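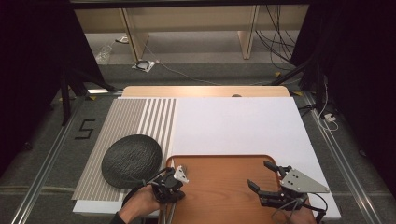 The tray is the piece of kitchen equipment that gets the least thought when a household is set up and the most use afterwards. Most people own one that came as a present and one that came from a supermarket, and carry everything on whichever is nearer. A good wooden tray is a fairly simple object: a flat bottom, rounded corners, a raised rim high enough to stop a cup sliding off. The orange-brown grain is what people notice in a shop, and it looks well on a white surface, but the grain has little to do with whether the tray is any use. The rim and the corners matter more, and so does the weight when there is a full teapot on it.

I have been using four trays at home since March, all wooden, all sold for everyday serving. Two came from Bradix, one from Sosen and one from a small workshop called Bartoš that sells mostly at markets. They have carried breakfasts, seed packets, post, medicine, a great many mugs and once a wet cat. I wanted to know which ones I would still be reaching for after the first few weeks.

Size is where most buyers go wrong. A big tray looks generous when it is hanging on a hook, and then it will not go through the living room door without being tipped or turned. The larger Bradix is like this. It holds a complete tea for four and needs both arms stretched wide to lift it, so you cannot see your feet on the stairs. The smaller one takes two plates and two mugs and goes anywhere. After a fortnight the large one had become a permanent resting place for the fruit bowl, and it is still there.

Before buying, measure the table or stool where the tray will mostly be put down, and then measure your narrowest doorway with your elbows in mind. If you keep your trays upright beside the fridge, measure that gap too. Mine takes the Sosen with nothing to spare.

Handles are a matter of taste. Cut-out handles are comfortable but they let crumbs and spilt milk through. Metal ones stand up from the rim and get in the way when trays are stacked. The Bartoš has no handles at all, only a rim with a slight lip on the underside for the fingers. I expected to dislike it and now prefer it to the others. It can be picked up from any side, which suits a crowded table, and there is nothing to come loose.

The inside corners deserve a look as well. Where the rim meets the base at a sharp angle, sugar and toast crumbs collect and have to be got out with a cocktail stick. A curved join wipes clean in one go. Run a finger round it in the shop. The Sosen fails here, which is a pity, as it is otherwise the best made of the four and the lightest to carry.

Slipping is the usual complaint about a smooth wooden surface. Some makers add a rubbery coating, which works until it starts to peel. A folded tea towel does the same job and can go in the wash. I use an old linen one cut down to fit, and it has the further advantage of soaking up whatever comes out of the teapot spout.

Care is easy enough. Wipe the tray with a damp cloth and a drop of washing-up liquid, dry it straight away and stand it on its edge. Do not leave it in the sink, and do not put it in the dishwasher even if the label says you may. I tried the smaller Bradix in ours once, on a cool programme, and the base has rocked on the worktop ever since. Hot pans will mark any finish, so keep a mat within reach.

An oiled tray will go dull and thirsty after a few months. Rub in a thin coat of food-safe oil, leave it for an hour and take off what has not soaked in. Prultov sells a small tin that has done all of mine with plenty left. Lacquered trays need no oil and will not absorb it, though once the lacquer chips there is not much to be done short of sanding the whole thing back.

Old trays are worth looking out for at jumble sales. Check that the base lies flat, and press gently on each corner of the rim to see whether the joints move. Stains can be sanded out – rings from cups usually go with very little work – but a warped base is there for good. I bought mine for the hall that way. It has a scorch mark at one end and holds the keys, the dog lead and the letters I have not opened.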